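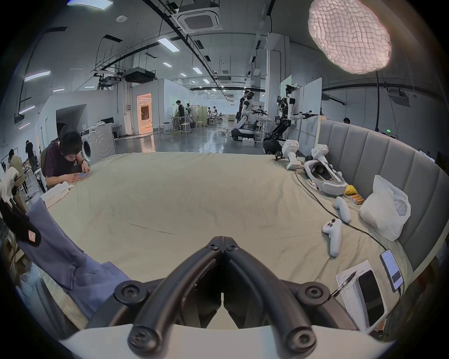 *A bed on an open lab floor, with a VR headset and controllers on the bed.*

**Progress report to the Stemen Fund**
**Tosilora Family Lodging Program**
Submitted 13th October

## Purpose of the grant

The Stemen Fund supports the Tosilora program in providing short-term lodging to families who have a relative under treatment at the regional hospital and who live too far away to travel each day. The grant covers the lease and running costs of the Laur house, the repair work agreed at the start of the grant, and part of the salary of the lodging coordinator. This report covers the period since our last submission and follows the headings in the grant agreement.

## Summary

The Laur house remained open throughout the period. All eight bedrooms are furnished and in use. Repairs to the roof are finished, and repairs to the rear drainage are under way but behind schedule. Spending is within the approved budget overall, with an overspend on laundry that is explained under Finance. We are requesting one change to the agreement, concerning the treatment of unspent travel funds.

## Lodging

Families are referred by the hospital social work office and by clinics in the outlying towns. The coordinator confirms each referral by phone and assigns a room according to the length of stay and the size of the family. The average stay was nearly eight nights, longer than we had planned for. Treatment schedules were extended in several cases, and we did not ask any family to leave before the patient was discharged.

Longer stays have reduced the number of rooms available at short notice. On a number of occasions the coordinator had to place a family in a motel for the first night. These placements were paid from the emergency line and are listed in the attached schedule. We have asked the social work office to tell us as early as possible when a discharge date changes, and this has helped.

The ground-floor bedrooms are kept for guests who have trouble with stairs. Demand for them is higher than for the upper floor. We considered turning the downstairs office into a further bedroom but have set the idea aside, as the coordinator would then have no private place to meet with families.

Shared meals in the kitchen continue on an informal basis. A local church has been supplying bread and soup during the colder weeks, and guests are otherwise responsible for their own food. Refrigerator shelves are now labeled by room, following complaints.

## Building and repairs

Nistard completed the roof work on the north side of the house. The flashing around the chimney was replaced, along with the damaged decking underneath. The final inspection raised no defects, and the warranty documents are on file.

The drainage work behind the house has gone less well. When the ground was opened, the existing pipe was found to run closer to the neighboring lot than the drawings showed. Work stopped while the property line was confirmed with the county. It has since resumed, and Nistard expects to finish before the end of the quarter. The rear path is closed, and guests enter by the front and side doors. Parking has been reduced by two spaces for the same reason.

Water pressure on the upper floor is still poor in the mornings. A plumber has recommended replacing the pressure regulator, and we are waiting for a written quote. The cost should fall within the maintenance line.

## Staffing

The coordinator's position was filled for the whole period. Weekend cover is provided by two part-time attendants, who share the evening phone. Both have completed the hospital's privacy training and the first aid course required by our insurer.

The cleaning contract was renewed on the same terms. The contractor has agreed to record the condition of each room at turnover on a short form, so that damaged items are reported before the next family arrives.

## Feedback from guests

Guests receive a comment card at check-out. Most of the cards returned were positive about the bedrooms and the distance to the hospital. Recurring complaints concerned noise from the drainage work, the strength of the wireless signal upstairs, and the lack of a quiet place to take phone calls. The signal has been improved. A chair and a small table have been placed at the end of the upper hall, though this is a partial answer to the request for privacy.

## Finance

A full statement is attached. The laundry line is overspent as a result of higher occupancy and a price increase by the supplier. The overspend has been covered by savings on heating fuel. The travel line, intended to help families with the cost of reaching the house, is underspent. Many families qualify for help from their insurer and are required to use that first.

We request permission to move the unspent travel balance to the emergency lodging line for the rest of the grant year.

## Next period

- Completion of the drainage work and reopening of the rear path
- Replacement of the pressure regulator, subject to the quote
- Revised referral form, to be agreed with the social work office
- Renewal of the lease on the Laur house, on which the landlord's terms are expected shortly

Attachments: financial statement; schedule of motel placements; roof inspection certificate.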